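Grirncombe Kitchen and Bakehouse Newsletter

Water hardness and bread dough: results from the summer trial

Members who bake with mains water will know that the supply at Grirncombe changed in July, when the lower half of the village was moved from the borehole to the reservoir main. Several people reported that their usual recipe had become slack and sticky within a week of the change. Pavithra Kartha offered to run a proper comparison, and the results are set out below with some advice on adjusting recipes.

Hard water carries dissolved calcium and magnesium. In dough, these minerals tend to tighten the gluten, so that the dough resists stretching and holds its shape well on the bench. Very hard water can slow fermentation and give a dough that tears when shaped. Soft water has the opposite effect: the gluten is less firm, the dough spreads, and the surface clings to the hands. Most recipes are written without any mention of water, and a baker who has used one supply for years will have corrected for it without noticing.

The trial used one recipe throughout: strong white flour, water at 65 per cent of the flour weight, salt at 2 per cent and fresh yeast at 1 per cent. All the flour came from the same delivery. Water was drawn from the old borehole tap at the hall and from the new main in Veronika Ruchti's kitchen, then left to stand in covered jugs until both had reached the same room temperature. Dough temperature was measured at the end of kneading and again before shaping. Each batch was mixed by hand, rested for 20 minutes, kneaded for 10 and proved until it had doubled.

Bowl and worktop

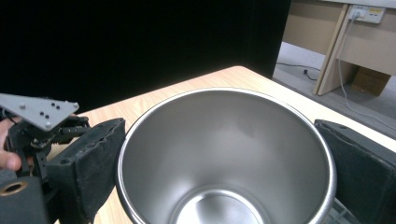
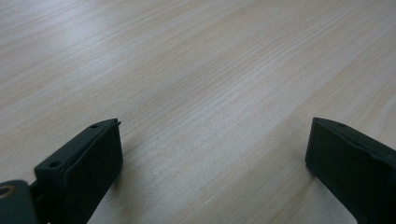
Doubling was judged in straight-sided tubs, with a strip of tape at the starting level. A bowl with sloping sides is fine for mixing but misleading for this purpose, as the dough widens as it rises and the height understates the gain in volume. Anyone repeating the trial should use a tub or a large jar.

The borehole batches took longer to double than the reservoir batches in every pairing. The difference was small, and would be missed by anyone proving dough overnight in the fridge. Handling was a different matter. Gebhard Mösli shaped all the loaves without being told which was which, and picked out the reservoir dough correctly each time by the way it spread after pre-shaping. Baked in tins, the two sets of loaves were close in height. Baked free-standing on a tray, the reservoir loaves were visibly flatter, with a wider base and a slightly more open crumb.

Three adjustments were then tried on the reservoir dough. The first was to cut the water to 62 per cent, and this gave the best result for free-standing loaves. It is also the easiest to apply, needing only a set of scales. The second was to raise the salt to 2.2 per cent. Salt tightens gluten, and the dough did handle a little better, but two of the tasters found the bread too salty. The third was to add a fold halfway through the first prove. One fold was enough to restore most of the strength, and those who like a wetter dough may prefer this method.

A water filter jug is of no use here. The usual type reduces hardness further, so it will make a soft supply slightly worse. Bottled mineral water will work but is expensive, and the mineral content varies a good deal between brands. Read the label before buying, and look at the calcium figure first.

Sourdough was outside the trial. Akua Frimpong keeps a rye starter on the new supply and has seen no change in its rise, though she has cut the water in the final dough by a small amount. Svenja Frei would be glad of notes from anyone keeping a wheat starter, with flour type, feeding ratio and time to peak if possible.

Households above the chapel are still on the borehole and need change nothing for the present. If you are unsure which supply you have, look inside the kettle. Borehole water leaves a chalky crust within a few weeks – reservoir water leaves very little.

The full table of proving times and dough temperatures is in the ring binder at the hall, behind the oven instructions. Please return it to the same shelf after use.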